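¿Cómo colgáis los jerséis de punto gordo en un perchero de mercadillo sin que se deformen?

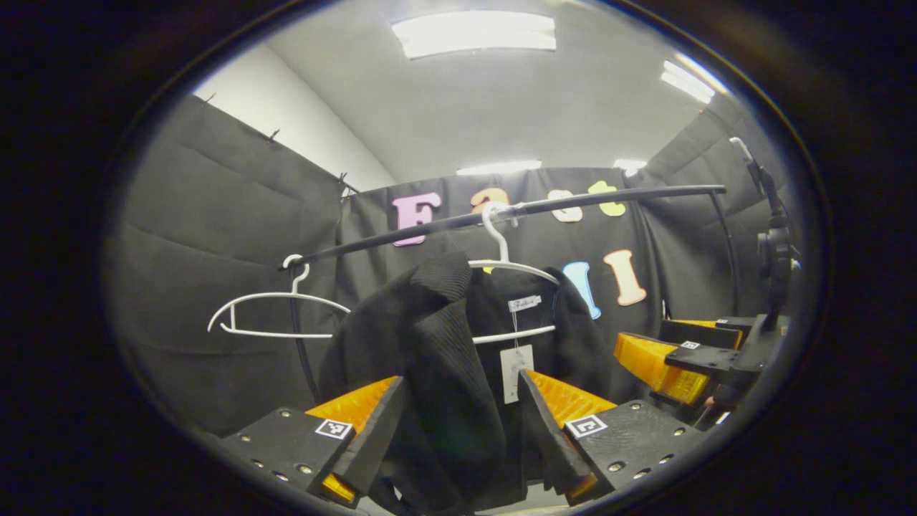
El jersey negro de canalé en su percha de plástico blanco, todavía con la etiqueta puesta.

Publicado por Ylva Granström en Ropa y armarios

¡Hola a todas y a todos! Os cuento mi drama. En enero montamos un puesto de ropa de segunda mano en el local de la asociación y me ha tocado a mí la parte de las prendas de abrigo (por hablar demasiado en la reunión, ya me conocéis). Tengo un perchero metálico oscuro, de los que se curvan en las puntas, un montón de perchas finas de plástico blanco y un jersey negro de punto, de esos con canalé bien marcado, que me está volviendo loca. Lo cuelgo y un hombro se me queda hecho un gurruño mientras el otro cae más o menos decente. Lo estiro, le doy la espalda y al rato ya está otra vez torcido. Y como pesa, me da miedo que para el último día le lleguen las mangas al suelo.

Mis dudas son dos. ¿Merece la pena cambiar de percha o lo doblo y lo pongo en una mesa? Y la otra, la etiqueta del precio: la llevo colgando de un hilito desde el cuello, debajo de la etiqueta de la marca, y no sé si ahí acabará haciendo un enganchón. El mercadillo dura 6 días y el jersey es lo más bonito que tengo, así que me gustaría que se viera bien. ¡Gracias!

Margit Vik
Hola, Ylva. Yo llevé una tienda pequeñita de lana bastantes años y te digo lo que hacía con las prendas gordas: dobladas. Siempre. El punto se da de sí por su propio peso y con una percha fina, encima, te salen esos piquitos en los hombros que luego parecen cuernos. Si tienes mesa, mesa.

Ahora bien, entiendo que en un mercadillo lo que está colgado se ve desde la puerta y lo doblado lo revuelven. Hay un apaño que a mí me funcionaba muy bien. Dobla el jersey por la mitad a lo largo, manga con manga, y déjalo plano en la mesa. Pon la percha encima en diagonal, con el gancho asomando por la axila. Luego pasas las mangas por encima de un lado de la percha y el cuerpo por encima del otro, y remetes las puntas por debajo de la barra. Queda como un paquetito y el peso lo lleva la barra, no los hombros. La pega es que no se ve el cuello ni la forma, o sea que la gente lo va a descolgar para mirarlo y te tocará volver a montarlo unas cuantas veces al día.

Si lo prefieres abierto, que se luzca, busca una percha ancha de hombro redondeado, aunque sea solo para ese. Y por la noche lo descuelgas y lo dejas tumbado – con eso ya le ahorras muchas horas de estirón.

Para el hombro que se arruga: mételo en la percha por abajo, nunca forzando el cuello, y coloca primero la costura de cada hombro antes de soltar. Muchas veces lo que pasa es que la percha ha entrado ladeada y se ha quedado un trozo de tela pillado arriba.

Helge Tangen
perchas de terciopelo y a correr, no resbala nada. yo compré un paquete en un chino y las uso hasta para las camisas

Chie Mizuno
Me apunto a lo de Margit, pero añado lo de la etiqueta, que no te lo ha contestado nadie. El hilito está bien mientras lo pases por la tira de la etiqueta de la marca o por una costura interior. Por el punto no, que al primer tirón te sale una hebra y en negro se nota muchísimo (hablo por experiencia, un cárdigan precioso que tuve que acabar rebajando). Los imperdibles pequeñitos también valen, siempre en la costura.

Y otra cosa que a mí me cambió la vida: unas tiras de espuma fina en los hombros de la percha, de las que vienen en los embalajes. Las pegas con un poco de cinta, la prenda deja de escurrirse y ya no se marca el piquito. En el mercadillo del cole de mis hijos lo hicimos con todos los abrigos y nos salió gratis.

Ah, y deja alguna percha vacía al lado de lo gordo. Si aprietas mucho el perchero, al sacar una prenda arrastras las otras y vuelta a empezar con los hombros.

Ylva Granström
¡Sois un amor! Voy a probar la espuma de Chie para tenerlo abierto durante el día y por la noche a la mesa, como dice Margit. Ahora mismo voy a mirar por dónde pasé el hilo de la etiqueta, que me habéis metido el miedo en el cuerpo.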